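로비 산악 스테이지 레이스 2인조 부문 자주 묻는 질문

참가 신청 메일함을 열 때마다 같은 질문이 들어와 있어서 한데 모았습니다. 읽고도 메일을 보내시는 분이 계시겠지만, 그분들께는 이 페이지 주소를 답장으로 드립니다.

꼭 둘이서 나가야 하나요?
네. 2인조 부문입니다. 혼자 타고 싶으면 개인 부문이 따로 있고, 셋이서 타고 싶으면 동네 뒷산이 있습니다.

파트너와 얼마나 떨어져도 되나요?
모든 체크포인트를 2분 안에 함께 통과해야 합니다. 앞사람이 먼저 도착해서 바나나를 먹으며 기다리는 것은 괜찮습니다. 늦게 온 사람 몫까지 먹는 것도 규정상으로는 문제가 없는데, 다음 날 아침 출발선 분위기는 저희가 책임지지 않습니다.

하루에 얼마나 타나요?
가장 긴 구간이 마리노 고개를 넘는 사흘째이고 46km입니다. 숫자만 보고 웃으시는 로드 라이더분들이 매년 계십니다. 그날 저녁 식당에서는 대체로 조용하십니다.

전체 일정은 며칠인가요?
7일입니다. 중간에 쉬는 날은 없습니다. 나흘째 구간이 짧아서 '휴식일'이라고 부르는 사람들이 있는데, 그 구간에도 오르막은 있고 컷오프도 있습니다.

전기자전거로 참가할 수 있나요?
안 됩니다. 배터리를 물통처럼 꾸며도 안 됩니다. 검차 담당자가 물통을 다 들어 봅니다.

파트너가 중간에 기권하면 저는 어떻게 되나요?
계속 달릴 수 있지만 순위에서는 빠집니다. 번호표 색이 바뀌고 출발도 맨 뒤 그룹으로 옮깁니다. 완주 메달은 드리지 않고 완주 확인서를 드립니다. 종이가 꽤 두껍습니다.

파트너를 바꿔도 되나요?
접수 마감 전까지는 한 번 바꿀 수 있습니다. 대회가 시작된 뒤에는 안 됩니다. 이틀째 밤에 이 문의가 제일 많이 들어오는데, 답은 늘 같습니다. 일단 주무세요.

대회 본부에서 쉴 만한 곳이 있나요?
이르키크 마을 문화관을 본부로 씁니다. 충전 콘센트와 정수기가 있고 신발은 벗고 들어가셔야 합니다. 클릿 슈즈를 신고 마루를 걸으신 분이 계셔서 올해는 입구에 슬리퍼를 더 놓습니다.
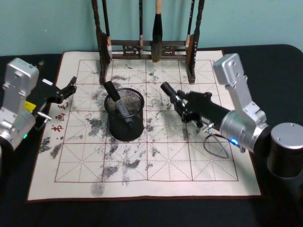
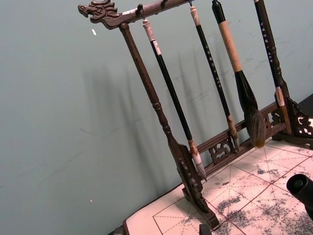
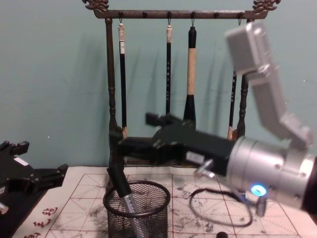

서예 자리의 연습용 깔판과 붓걸이

자전거도 본부 안에 들일 수 있나요?
못 들입니다. 마당에 울타리를 친 보관소가 있고 밤에는 잠급니다. 자전거와 떨어져 잠들기 어려운 분은 안장만 빼서 숙소에 가져가셔도 됩니다. 실제로 그렇게 하시는 분들이 있습니다.

세차는 어디서 하나요?
보관소 옆에서 합니다. 호스는 여러 개이고 줄은 깁니다. 고압 세척기는 베어링에 대고 쏘지 말아 주세요. 매년 말씀드리고, 매년 누군가 쏘고, 그다음 날 정비 텐트가 붐빕니다.

정비는 무료인가요?
기본 점검과 변속 조정은 참가비에 포함됩니다. 부품값은 따로 받습니다. 정비는 엘릭스 팀이 맡고 있습니다. 접수 순서대로 하며, 캔커피를 건네도 순서는 그대로입니다. 캔커피는 받습니다.

짐은 얼마나 맡길 수 있나요?
대회에서 나눠 드리는 가방 한 개에 들어가는 만큼입니다. 지퍼가 닫혀야 합니다. 테이프로 감은 가방은 닫힌 것으로 보지 않습니다.

우비는 필수인가요?
필수입니다. 8월이라 덥다고들 하시는데 고개 위의 날씨는 달력을 보지 않습니다. 출발 전 장비 검사에서 우비가 없으면 출발하실 수 없고, 쓰레기봉투에 구멍을 뚫은 것은 우비가 아닙니다.

코스 파일은 언제 받나요?
대회 전 주에 메일로 보냅니다. 파일이 있어도 현장 표식이 우선입니다. 표식과 파일이 다르면 표식을 따라가세요. 표식과 파트너의 주장이 다를 때도 표식입니다.

길을 잃으면요?
마지막으로 본 표식까지 되돌아가세요. 그래도 모르겠으면 번호표 뒷면에 적힌 번호로 전화하시면 됩니다. 현장 책임자 캐트린 벨리스가 받습니다. 지금 어디냐고 물으면 "나무가 많다"보다는 조금 더 자세히 말씀해 주세요.

가족이 응원하러 올 수 있나요?
출발지와 결승선, 마리노 고개 아래 주차장에서 응원하실 수 있습니다. 코스 안에는 들어오실 수 없고, 급수대 밖에서 선수에게 음식을 건네면 시간 벌칙이 붙습니다. 김밥 한 줄에도 똑같이 붙습니다.

환불은 되나요?
접수 마감 전에는 전액, 그 뒤에는 절반을 돌려드립니다. 장비 검사가 끝난 다음에는 환불이 없습니다. 의사 소견서가 있으면 내년 대회로 참가권을 넘길 수 있습니다. "파트너가 너무 빠름"은 소견서로 인정하지 않습니다.

여기에 없는 질문은 참가 신청 화면 아래 문의란에 남겨 주세요. 대회 기간에는 답장이 느리니 급한 일은 본부 접수대로 오시면 됩니다.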